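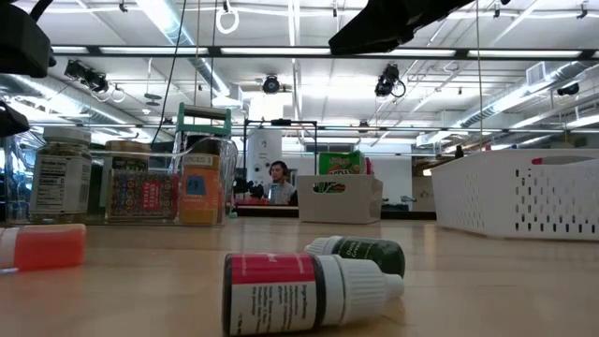

Gripper drops or shoots out small dropper bottles after holding them fine for a while

Asked September 14, 2022 in Grippers and End Effectors
Viewed 700 times

We have two arms facing each other across a table. They sort mixed household stuff into baskets and bins: spice jars, snack bags, little dropper bottles, that kind of thing. Both wrists carry a Pravero two-finger parallel gripper, one motor each, fingers riding on a linear rail. Control is through the Plurkero driver.

Jars and bags are no trouble. The dropper bottles are. The gripper closes, reports "object held", lifts, and then somewhere in the move the bottle slides down between the fingers and falls. Twice now it has gone the other way and squirted out sideways, once far enough to land on the floor on the operator's side. That second kind is what made my supervisor stop the job.
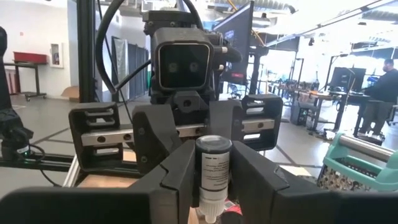

It happens on both arms, so I don't think it is one bad motor. What I have tried:

Raised grip force from 600 to 700 in the driver settings. Fewer slow drops, but the sideways ones started after this.
Wiped the finger faces with alcohol.
Slowed the lift.

The log shows nothing until the bottle is already gone, then "object lost". The fingers are the stock ones, last changed in February. Is this a force problem or a finger problem?

3 answers

Answer 1 (accepted)

Finger problem first, force problem second. Put the force back to 600 before you do anything else.

Flat fingers on a small round bottle touch it along two thin lines. If the faces are even slightly out of parallel, squeezing harder pushes the bottle toward the wide side of the gap, and that is your sideways shot. Close the gripper on a strip of paper at the tip and then at the root. If one end holds the paper and the other lets it slide, the faces are out. On ours the cause was a loose finger screw on the carriage - it looked tight, but you could rock the finger by hand. Do this with the motor power off, not just paused. These will close on you if the driver reconnects.

After that, put a thin rubber pad with a shallow V groove on each face. Grip at the middle of the body, not near the cap or the shoulder, where the width changes. Paper labels are slick too and can start to peel, so check the pads for bits of label.

Also, "object held" on the Plurkero driver only means the fingers stopped before fully closed. It says nothing about how well the thing is held. Add a second position check after the lift and stop the arm if the gap has changed.

Comment from asker: Right arm failed the paper test at the tip. Left arm passed, but the pad was shiny. Found one loose screw on the right. Will order grooved pads.

Comment from asker: Pads are on, force is at 600. No sideways ones so far. Still get a slow slip now and then on the left arm.

Answer 2

Look at the duty cycle as well. We run the same gripper on a Wolska bench frame and past 3,000 closes in a shift the motor gets warm and the driver cuts the holding current without telling you. There is a line for it in the debug log, not the normal one. Might be your left arm.

And whatever the cause, keep people back from the table while it runs. A small bottle doesn't weigh much but it can still hit an eye. We put up a clear screen and wear safety glasses inside it. Don't reach in for a dropped one until the arms are stopped.

Answer 3

Had the same thing with vials, switched to Kwon soft fingers and it went away. They wear out fast though. Mine lasted 4 months.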